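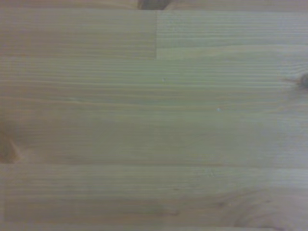

Bench hand wanted for our table shop at Rultstead

We make tables. Plain, solid, pale wooden tables with the knots left in, for kitchens, classrooms, craft rooms and anyone else who wants a top they can lean on for years. Orders have been coming in faster than we can sand, and we'd love another pair of hands at the benches starting in May.

The shop is called Lova, and it takes up the back half of the old feed store at Rultstead. There are 6 of us now. You'd be working mostly on tops: sorting boards, laying them out, gluing up, scraping, sanding and oiling. Legs and frames come to us cut from Flivham, so if you have your heart set on turning or carving, we're probably the wrong place (but come by and say hello anyway, we like company).

What the days look like

We start at 7:30 with the board pile. Every top begins with somebody sliding strips around on the floor until the grain sits well together, and this is the part of the job we get the most excited about! Two boards can come out of the same stack and look like they grew in different counties. You'll learn where to put a darker piece so it looks like it belongs, how to stagger the end joints, and when to just flip a board over and try again.

Then comes glue, clamps and a lot of waiting, which we fill with sanding the tops from the day before. Lunch is at noon. Afternoons are for finishing and for wrapping whatever is going out on the Flivham truck. The last half hour is sweeping, and everybody sweeps.

A word on knots: we keep them. A tight, dark knot with the grain bending around it is something our customers ask for by name, and a good part of your first month will be learning which ones can stay as they are, which need a drop of filler, and which are going to cause trouble by winter.

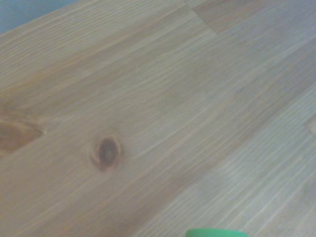

Who we're looking for

You don't need a trade certificate. You do need patience, a decent eye for a straight line and hands that don't mind being dusty. It would help if you have:

Built or repaired something out of wood, even if it was only a shelf
Used an orbital sander for more than an afternoon
Some comfort with lifting (a finished top takes two people, and you'd be one of them)
A way to get to Rultstead in the morning, as the first bus gets in too late

If you've never glued up a panel but have spent years baking, sewing, painting houses or fixing bikes, please write to us too. Careful people pick this up quickly.

Hours and pay

This is a full-time job, Monday through Friday, with the shop closed for two weeks in August. For the first six months, pay is $400 above the county starter rate each month, and we sit down together after that to talk about a raise. We supply aprons, masks, ear protection and coffee. You get one tabletop a year at the cost of the wood, and yes, you're welcome to use the benches after hours once you've been shown the machines.

How to apply

Send us a page about yourself and two or three photos of something you've made. Phone photos are fine. Please put job number 353 on the letter so it lands in the right tray, and mail it to Lova, P.O. Box 1015, Rultstead, or drop it through the slot in the side door on Abera Lane.

We're also opening the shop on the first Sunday in April, from 1 to 4 p.m., for anyone who would like to look around before applying. Wear closed shoes.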